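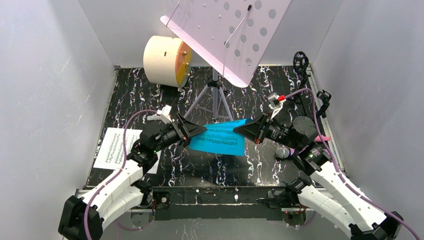 What do you eat first when you finally get back to a theme park after so long away? The cinnamon pretzel from the cart beside the carousel, still warm in its paper, before you've even looked at a map.

12/10/2020

Well, dear diary, I had mine at opening time this morning and I regret nothing, even though Rima had packed us perfectly sensible muesli bars and gave me such a look. She'd been awake since before five, bless her, going over her list of rides, and I think she was a bit put out that I wanted to stand still and eat. But we'd been talking about Elar Park since April, when our first booking was cancelled, and I wanted my pretzel!

The park is quieter than I remember. They've spaced out the queues with painted footprints and closed every second row on the bigger rides, and the parade is now just a float that goes past without stopping. I thought I'd mind that more than I did. It meant we could wander over to the lake whenever we fancied and find a bench in the shade, and when Amra's knee started playing up nobody had to be a martyr over it.

We did the Clostano first, the old wooden coaster, and I screamed so much at the first drop that my throat is still scratchy as I write this. Then the teacups, then the little railway, then Clostano again (Rima's doing, not mine). Amra minded the bags the second time and came back with a tea towel from the gift shop with the park's old logo on it, the one with the pelican – I was so jealous I went straight in and bought one too. Mine was $9, and I've already decided it's far too nice to dry a dish with.

Lunch was at the dumpling place, Xiong, up the stairs behind the theatre. I had the prawn ones and a lemonade with far too much ice, and Rima had noodles, then most of my prawn ones. We sat on the balcony for ages and talked about her mum's kitchen, and whether Amra should sell the caravan, and what colour the balcony railings used to be. I say green. Amra says they were always cream, and she's wrong.

My step counter had stuck on 2,795 by then, which can't be right, as I'd done that many just looking for the loos. I gave up on it after that.

We stayed for the lanterns on the lake, and I got a bit teary when the music started, as I always do. Rima held my arm and didn't say anything. The walk back to the car park took forever – we were in row 524, or so the ticket said, and I'd have sworn we'd parked by the gate.

Home now, feet in a bucket. Must ring Angeliki tomorrow about her swapping weekends with me, and find out if the annual pass covers the summer fireworks.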